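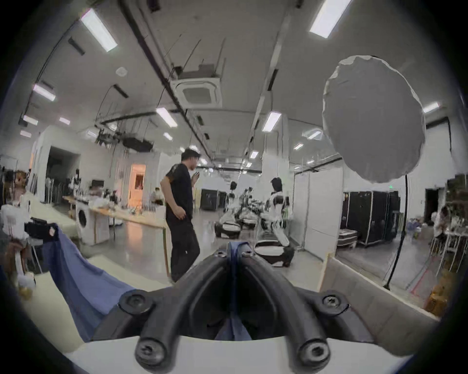
Notebook > Kumbridge floor > Linen handling > May

8:40 am. Start late, the Drukitz controller wanted an update again. Nikau on the left side of the bed, me on notes til lunch.

Aim: get to the end of the folding set so Mokoena can decide what the morning shift looks like once Zinitz goes live at their laundry. Their people do 127 pieces a shift by hand. What they keep asking Beatrice is who does the sorting after. Not the folding, nobody minds losing the folding. Sorting is where they sit down and talk.

Running count 1007 grasps logged since setup. Target 50 more today.

Things to settle:
1. Grip point. Corner first or middle first? Nikau says corner, Beatrice Bakilana says whatever the operators do allready. Ask them.
2. Breaks. Laundry has two short ones now. If the machine sets the pace the breaks have to go in the schedule, not "when it's quiet". Put in writing to Mokoena.
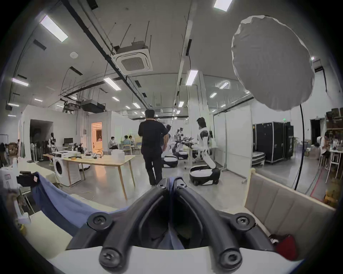
3. Who clears a jam. Needs a name per shift and some paid training. 18 hrs was the number Beatrice floated, Mokoena came back with nothing yet.

11:15. Call with Beatrice. Two of the older operators want to move to the checking station, one doesn't want anything to do with it. Fair. She wants thier comments kept word for word, no tidying up. Agreed. Send her the blank form.

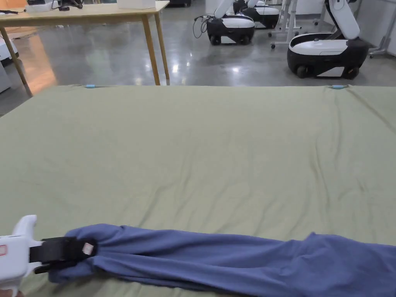 Job descriptions are the part I keep putting off. "Folder" goes away on paper and "line attendant" comes in, same pay band so far, and I don't think that's right if they also own jams and checks. Prep has to go in there too: the green sheet has a clip each side along the far edge to hold it, and somebody's hands do that every time the cover gets changed. Same with a piece bunched up like the blue one, who straightens it before it goes in? Not in Mokoena's draft at all. Add a line for prep, ask for minutes per shift.

Tmrw: Nikau on notes, me on the bed. Chase the pay band.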